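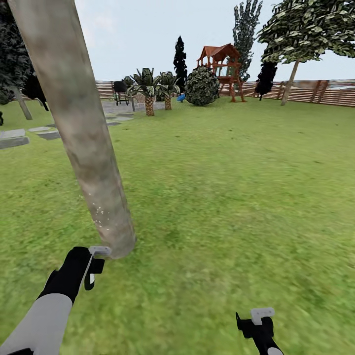
Is the Keler open day worth the drive if you only paint 15mm?
It is if you like watching metal being poured, and it isn't if you were hoping for a bargain. The seconds bin had been picked clean before I found the parking lot.

Keler casts most of the Gravonov range in a unit behind a tire shop. They let us in by the side door in groups of 20, which was optimistic given the size of the casting room. I spent most of the tour looking at a very large man's backpack. Between the straps I saw the spin caster doing its thing, and a tray of hover tanks coming out with their barrels only slightly bent.

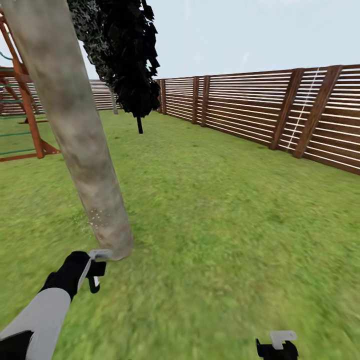

Upstairs was the demo game, Thaweesak militia against Cokavari raiders, 44 figures a side on a table built for half that. I took the raiders and lost my command squad on turn one to a mortar I'd been told was scenery. The rules run to 26 pages - the mortar is on the last one.

The new walkers are lovely sculpts, with legs in four parts that I fully expect to glue to my thumb. They go on sale in June. I bought two packs of infantry I already own, plus a bag of 100 bases, and had a cheese sandwich that may also have been cast on site.

Next open day is 11/05/2019, doors at ten. Bring cash, as the card reader was sulking.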